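The Konell fold-down shower seat is sold for wet rooms and level-access showers. Ours was fitted in August to a solid masonry wall, using the four fixings supplied by Stuser. The bracket is 50 mm deep when folded and the hinge stays upright without a catch.

The instructions give a seat height range but no drilling template, so mark out with a level. The screw caps are a loose fit and two came off in the first week.

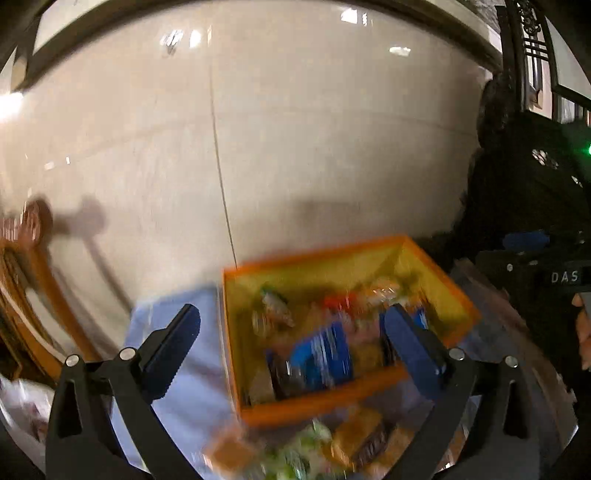 Orange storage box with snacks

Drainage is good. The slots are 3 mm wide and clear quickly, though soap collects along the rear edge and needs a brush. The Willems seat we had before was easier to wipe down but flexed more under load. Mamgate stocks the spare caps and feet.

Rating: good for solid walls. For stud walls, fit backing timber first.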